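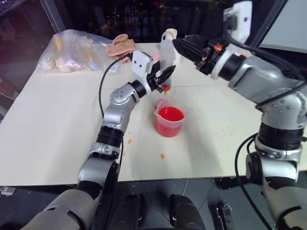

Voyle 双臂工作台，使用八个月以后的评价

我们实验室去年做预算的时候，我负责写设备这一部分，所以这篇评价主要讲钱和计划，性能讲得少一点。我们买的是 Voyle 的双臂工作台，供货商是 Flurkalus，用途是训练机器人做液体的转移：吸、移动、推出来。写申请时我以为最贵的是手臂，别的都可以算作零头。用起来以后，我的看法改变了。像左边的夹爪夹住一支透明注射器，右边的黑色手指伸向白色推杆的顶端，下面是一个装了红色液体的量杯，这样一个动作要用到的小东西很多，每一样都要有人买、有人换、有人擦。白色桌面上那些橙色的小点，在我的预算表里面原来没有一行是给它们的。

先说我们为什么选它。当时比较了两家，另外一家是 Irnon。Irnon 的手臂比较细，说明书写得很好，可是他们的报价不包括控制软件的更新，第二年开始要另外付钱。Flurkalus 的报价单比较长，看起来贵，不过更新包括在里面。我把两份报价单按项目重新抄了一遍，放在同一张表格里，才看得出来差别在哪里。我建议大家也这样做，虽然很花时间。供货商的表格各有各的写法，同一个零件有的叫"末端"，有的叫"工具"，有的叫"附件"，直接看总价是比不了的。

交货比合同上晚了三个月。Flurkalus 的联系人 Ezekiel Crenshaw 回信很快，态度也很好，但是回信快不等于货快。我们的一位博士生 Selorm Bawa 本来计划一月开始做实验，结果只能先用模拟。如果你的项目有结题的时间，请在计划里留出这一段。我们没有留。

手臂本身，我是满意的。动作平稳，重复同一个位置的时候偏差很小，两只手臂靠得很近也不会自己停下来（Irnon 的样机在演示时停过，我不知道是不是设置的问题）。关节的声音不大，在旁边可以正常说话。到现在我们用了将近254个小时，没有坏过一个关节。软件的界面我觉得一般，菜单太深，保存一个新的姿势要点很多次，中文翻译有几处我看不懂，我问了中国同事，他们也看不懂，这样我心里舒服了一些。

不满意的地方是夹爪。标准配置的手指是黑色的，形状有棱角，夹方的东西没有问题，夹圆的、滑的东西就要调很久。注射器的外壳又滑又轻，力太小会转，力太大会变形。我们后来加买了一套软的指垫，254欧元以外的东西我都要找 Sunita Wojcik 签字，而这套指垫刚好超过一点点，所以又等了一个星期。我的意思是，指垫应该写进第一次的申请，和手臂一起批准。分开买，手续比指垫还贵。

线缆也请提前考虑。手臂外侧有黑色的线绕上去，另外还有几根从关节往下垂向地面。说明书上的图画得很干净，好像线是不存在的。装好以后我们才发现需要线夹、线槽，还要决定人从哪一边走路。Zahira Latuheru 花了一个下午重新整理，现在好多了，但是每次换夹爪还是要小心。供货商有一套整理线的配件，价钱我认为不合理，在普通的五金店就可以买到差不多的。

下面说大家可能最关心的，就是买完以后还要付多少钱。我把主要的几项写出来，都不含税。

安装和校准：1583欧元。报价单里写的是"可选"。我们选了，我认为应该选。工程师来了一天，教会了我们两个人怎样重新校准，以后不用再请他来。如果你们组里有人装过双臂，可以省下这笔钱。

备用零件包：708欧元。里面有手指、螺丝、一根备用的线和一个急停按钮。急停按钮我们没有用到，手指已经换过。我觉得价格偏高，但是单独订一对手指的运费也很高，算下来没有别的办法。

耗材：这一项我没有办法给一个准确的数字，因为每个月不一样。注射器、量杯、染色用的色素、擦桌子的布、手套，单价都很低，可是做液体的实验用得很快。我第一次的表格里写的是"办公用品"，财务退回来了，要求另外开一个科目。请一开始就开。色素也要注意，红色的在画面里很清楚，识别起来容易，但是会在浅色的桌面上留下印子，要马上擦。我们试过黄色，摄像头经常看不见液面，又换回了红色。

桌子：报价单里没有桌子。手臂的支架对桌子的高度有要求，这句话写在说明书的附录里，我读到的时候我们已经有一张太高的桌子了。现在用的这张是浅色的，表面不反光，对摄像头很好。桌面是拼接的，中间有一条不明显的缝，我原来担心液体会进去。如果再买一次，我会选整块的桌面。

还有人的时间。我知道很多预算表不写这一项，但是机器人不会自己倒满量杯，也不会自己把桌子收拾干净。每一次重复以后都要有人把东西放回原来的位置。Gwion Kneath 建议买一台 Wumico 的自动供液泵，让液体自己回到开始的状态。我去问了价格，在今年的预算里放不下，而且泵的管子会占桌面的位置。明年也许再看。

保修是两年，可以加钱延长到三年。我们没有延长。Flurkalus 的保修不包括液体进入夹爪造成的损坏，这一条字很小，在合同的最后一页。对做液体的实验室来说，这恰好是最可能发生的事情。我写信问过，能不能另外加一个防护套，他们说有计划，没有给时间。目前我们的办法是把注射器夹得高一些，让夹爪离液面远一点，然后推得慢一点。数据的速度因此也慢了，这个也要算在计划里。

总的评价，五分里面我给四分。手臂是好的，价格在同类里面可以接受，扣掉的一分给夹爪和交货时间。适合有固定场地、有人愿意整理耗材的小组。如果你们只是想试一试双臂，半年以后可能要换方向，我建议先租。Flurkalus 可以租，最短一个季度，租金的一部分以后可以抵购买的价钱，不过要在签合同以前自己问，他们的网页上没有写。

补充一点：有读者问我能不能把预算表发出来。原来的表里有别的项目的金额，不方便公开，我在做一份空白的，做好以后会放在本页的附件里。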